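Do Clear Storage Bins Cut Food Waste in Shared Kitchens?
Final project report, Household Studies, Perkdale campus

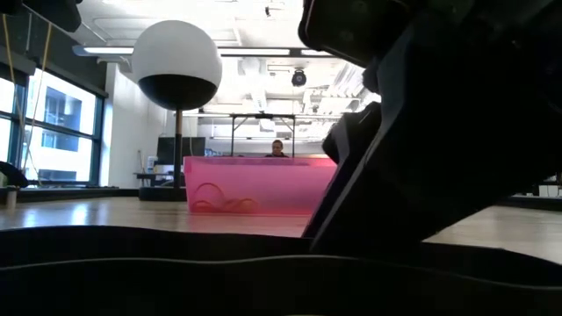 The claim we set out to check is easy to find. Blogs, store displays and at least two of the handouts from our own course say that people throw away less food when they can see what they have. Put the onions and the half bag of rice in see-through bins, the story goes, and waste drops. Some sources give a figure, usually a large one, and none of the ones we read said where the figure came from. Our group went in doubtful and came out a bit more doubtful, though for different reasons than we expected.

Background

Most of what is written on this topic comes from people who sell bins or sell advice about bins. That does not make them wrong, but it should make a reader slow down. The few studies in our reading list looked at refrigerators in family homes. Shared kitchens are a different animal. In a dorm the person who buys the bread is often asleep when someone else moves it, and food goes bad with three owners or none. We could find very little on that.

What we did

We used two dorms, Cronin and Dalell. Each has 4 shared kitchens of the same layout, with one pantry cabinet and one refrigerator per kitchen. In Cronin we swapped the mixed boxes and bags in the pantry for translucent bins, one per shelf. Dalell was left alone. We weighed the food waste from both dorms every morning at 7 a.m. through October, using a kitchen scale from the department.

We also handed out 200 paper surveys, split evenly, so 100 to each dorm. The survey asked how often the person cooked, how often they threw out food they had bought, and whether they could name what was on their pantry shelf without looking.

What we found

Over the month we logged 1,118 separate waste items. We started logging items as well as weight after the second day, when one watermelon in Dalell made up most of the total and we saw how little weight alone would tell us.

Cronin threw out less by weight. If we stopped there, the report would say the bins worked, and we suspect a good deal of the advice online rests on a result like that. But the gap was already there in the first few days, before the last of the bins had gone in. It did not grow afterward. Cronin residents also said in the survey that they cooked less often than Dalell residents, and people who cook less have less to throw out.

The type of food matters too. The bins went in the pantry, but most of what we weighed was refrigerator food: leftovers, salad greens, milk, cut fruit. Dry goods hardly showed up in either dorm. A bin cannot save a bag of rice that was never going to be wasted.

On the naming question, Cronin residents were slightly more sure they knew what was on their shelf. We did not check whether they were right. We should have, and it would have taken one afternoon.

Problems with our own work

One month is short. We had no measurement from before the change except those few early days. Some residents knew what the study was for and told us they were "being good," which is nice of them and bad for the data. Takeout containers were another headache - we could not always tell if the food in them had come from the kitchen at all, and two of us sorted them differently until the middle of the month.

We also paid for the bins with a small grant from Fakach, a housewares store near campus. The store did not ask to see the report and had no say in it. Readers should still know.

What we would tell the housing office

We would not spend money on bins for Dalell on the strength of this. If the office wants less waste, the refrigerator is the place to look, and a marker on a string for dating leftovers would cost almost nothing to try. We don't know that it would work either. A fair test would need a full month of weighing beforehand, the same dorms switched halfway, and a single written rule for takeout boxes agreed on before the first morning.

The waste log and the blank survey are attached as Appendix A and Appendix B.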